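Troken: Software for Picking Toys Out of a Packed Bin

Final project report, Dougal Cruickshank
August 20, 2022

1. Introduction

Troken is the control and planning software I wrote for a single arm that takes objects out of a bin. The hardware was already in the lab when I started and I did not change it. My work covers the part between the camera and the joint commands: finding something to grasp, deciding whether the arm can get to it, moving there, and recording what happened so a failed attempt can be looked at later.

The project before mine, Endness, did the same task with objects spread out on a table. Its code assumed that every object had free space on all sides. When objects are piled against each other that assumption fails and the planner either finds no grasp or finds one that pushes a finger into the neighboring object. My goal was to make the software work in a full bin without rewriting the arm driver.

2. How the software is split up

There are 3 processes. The first reads the camera and produces grasp candidates. The second plans and runs motions. The third writes the log. They talk over a small message layer called Jatodach, which a former student wrote and which I kept because the driver already used it. Messages carry a time stamp from the sender. This mattered more than I expected, as described in section 5.

The motion process is a state machine with the states idle, look, choose, approach, close, lift, place and recover. Any state can go to recover. In my first version only approach and close could do this, and when the camera stream dropped during look the program just waited forever.

3. Perception

I started with a detector that drew a box around each object and gave it a class name. It was good on the open table and poor in the bin. Boxes overlapped so much that the center of a box was often on a different object. I dropped class names completely and switched to segmentation, where each region of pixels is one candidate and the software does not care what the thing is called.

The bin contents are mixed on purpose. Balls give clean regions with a clear edge. Cloth and knitted items do not, and patterned toys are often split into two or more regions because the color changes partway across.
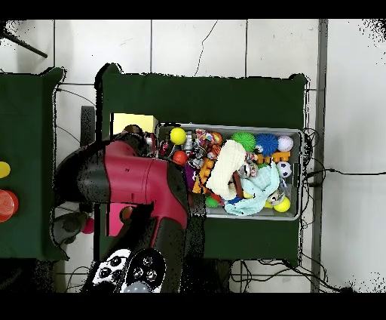 Figure 1. The arm at the toy bin on the main table.

To reduce splitting I merge two regions when the depth along their shared border is continuous. The merge threshold is in the config file. Set too high, it joins two balls that are touching. Set too low, the rope toy comes back as several candidates. I tuned it by hand on saved frames and I think a learned merge step would do better.

I labeled 429 saved frames for testing. I used 300 of these while tuning and kept the rest apart until the end.

4. Choosing a grasp

Each candidate gets a score made of four terms: height above the neighboring regions, gap on both sides for the fingers, distance from the bin walls, and how far the wrist has to turn. The height term has the largest weight. Taking the highest object first leaves fewer contacts to worry about, and it also changes the pile less between one pick and the next.

The wall term was added late. Objects in the corners scored well on height and gap, but the planned path brought the gripper housing into the rim. The planner now treats the bin as a box with four thick walls and rejects any path where the gripper model touches them. If all candidates are rejected, the software tries each one again with the wrist turned a half step before giving up.

5. Timing problem

For two weeks the gripper closed slightly off target, and always more so after a fast move. I checked the camera calibration several times and found nothing wrong. The cause was that the planner paired each image with the newest arm pose instead of the pose at the time the image was taken. At low speed the two were close enough that it did not show.

The fix was to keep a buffer of the last 200 poses and interpolate to the image time stamp. The offset went away and I removed a correction constant I had added to hide it. I also wrote a replay tool that feeds a saved log back through the perception and planning code with the arm driver turned off. I should have written this tool first.

6. What works and what does not

Hard round objects are the easiest case. Soft items are picked up less reliably, mainly because the lift check looks at finger spacing and a thin piece of cloth lets the fingers close almost all the way. The software then reports a miss while it is holding something. A check on motor current would probably solve this, but the driver does not publish current.

Spiky balls give noisy depth, and the height term jumps between frames. I average over several frames before scoring, which makes each cycle slower.

Le Roux, the simulator we have on the lab machine, was useful for testing the state machine and the wall check. It was not useful for cloth.

7. Remaining work

The config file needs a version number. The recover state always returns to the same home pose even when a shorter move would be safe. The place state drops everything at one fixed point, so later objects land on earlier ones, and the next student should replace it with a short list of positions. Setup steps and the replay tool instructions are in the readme in the project folder.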